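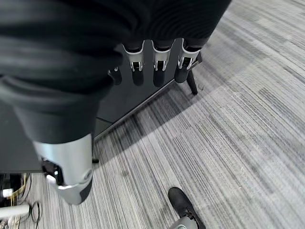 Okay, so I've been living with the Skaline wrist camera kit for a few weeks now and I have opinions! We use it for collecting demonstrations on a multi-fingered hand (someone drives the hand, the camera records, the clips go off to training), and I must have swapped out every other camera in the lab before this one showed up in June. Short version: I like it a lot, I'd buy it again, and I'd like a word with whoever designed the clip on the cable.

First, the install. The bracket slides on and tightens with one screw, and I had video in less time than it took to find the right hex key. The kit comes with a little foam pad to keep the bracket from creeping and please don't skip it like I did. My view had drifted enough by lunchtime that I had to throw out the whole morning. Totally my fault, but the instructions stick that pad on the last page, after the warranty stuff, so I'm sharing the blame.

We've recorded 390 demos with it so far, mostly pick up, press, put down, with Menaka Saha doing the bulk of the driving because her hands are steadier than mine. Of those, 29 got tossed. A few were dropped video when the cable clip popped loose (grrr), and the rest were just us fumbling. With our old Garnley camera I was throwing out way more than that, and half the time I couldn't even tell why the timestamps were off. 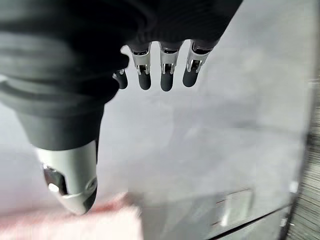
Field of view is what sold me. For a policy that has to learn contact, you want the fingertips and the thing you're touching in the same picture, and on the Garnley I always had to pick one. With the Skaline I get the fingers hanging down with their silver joints nice and clear, plus the thumb, which comes out huge because it's so much closer to the lens. I was worried that big thumb would hide everything, and it does cover some of the soft pink stuff when it's hovering right over it, but there's still plenty of pink showing on either side. The blur is my real complaint. Anything low in the view goes mushy when the arm is moving, and small pale items on a pale table (like that white one over on the right) pretty much melt into the background. Slowing down helps! So does dropping the exposure, if your room is bright enough to get away with it.

The recording software is by Kodikara and it's a separate download. It's fine. You get a big start button, a box for notes, and a keep-or-toss choice after each take, and I love that last part because I judge a take much better when I've just watched it happen. The default note is blank though, and Aparecida Pimentel, who does our labeling, would like everyone to know that "same as before" is not a helpful note. Point taken.

Battery pack gives us 40 minutes, then it's time for coffee. I bought 2 packs and swap them.

Four stars from me. If they fix the clip it's five, easy. I haven't tried the Vuvitz mount that people keep recommending for smaller grippers, so if you have one, leave me a comment and tell me whether it wobbles.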